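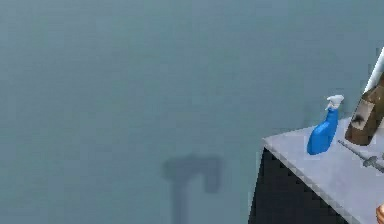

A blue spray bottle on a table made by a computer.

August 2021
By Olanrewaju Bassey

How does a robot learn to tidy a table?

When you were small, somebody showed you how to put away your cup. They showed you again and again, and one day you could do it alone. A robot also needs to be shown. Each showing is called an example.

My team works on a learning program named Genell. We collect its examples in a pretend kitchen inside the computer, where a glass bottle can fall and no one must sweep the floor. A person guides a pretend robot, and the computer saves every small move. So far we have 2,255 examples. My colleague Kelechi Omoregie guided nearly 80 of them in one afternoon, and her hand was very tired!

We change the table often. If the bread always stays in the same place, Genell learns only that place. Then you move the bread and it is lost.

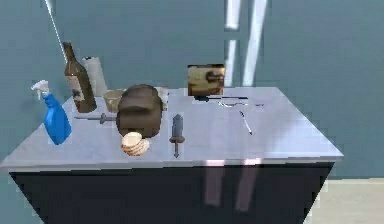 Does the robot learn from mistakes too?
It can, but a person must first mark which examples went wrong. Otherwise the program may copy the mistake as if it was the correct way.

In September we will begin to teach Genell with a real table. It is harder, and we will need patience.

More to read
How a robot knows where its hand is
What is a simulation?
A visit to the Plesandale robot workshop
Why some robots have 2 fingers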